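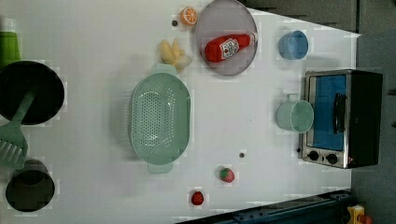 Cocinita de juguete Muvgate: colador, hornito y algo de fruta

Comprada en Trujillo, 200 soles. Escribo rápido porque me lo pidieron en el grupo.

Lo mejor, el colador ovalado verde menta. Grande, con asa en cada punta, agujeritos de verdad. Entra casi toda la fruta. El hornito también gusta mucho — puertita con ventana, dos perillas negras, por dentro azul. Las perillas son duras para manos chicas, eso si.

La botella de ketchup, roja con tapa blanca, es la favorita de mi sobrina. Va siempre al plato, con todo.
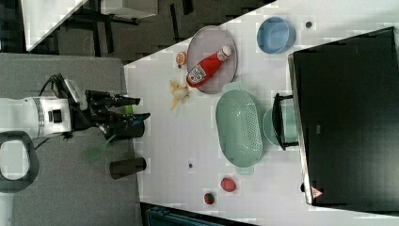
Lo flojo: las fresas se pierden debajo de cualquier mueble. Y el plátano rueda poco pero ocupa lo suyo en la caja, que no cierra bien depues del primer uso. Comparada con la de Sellstead, más piezas y colores más suaves. Cuatro estrellas. Por 90 menos, cinco.

Chandrasekhar Marar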